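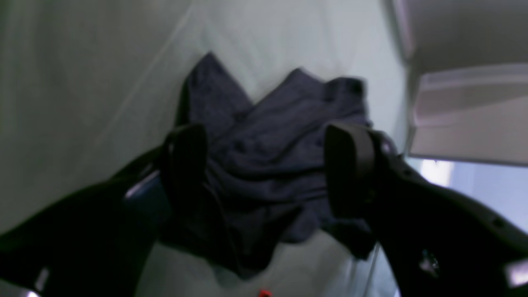

Dark blue cloth on a white surface

Illport Military History Circle
Minutes of the meeting held in September 2025

The chair welcomed everybody warmly, and it was a pleasure to see so many back after the summer. The minutes of the May meeting were agreed with one small correction – the garrison at Lerkby drew its bread from the town, and had no ovens of its own.

Our speaker then took us through the Dijkstra papers, which deal with the billeting of 3,000 foot soldiers on a town of 2,000 souls. There was a long and very friendly discussion about who paid for the candles.

It was agreed to buy the Jadari volume on fortress pay for the library, at a cost of £30.

Members wishing to join the Lerkby outing should kindly sign the list by the tea urn.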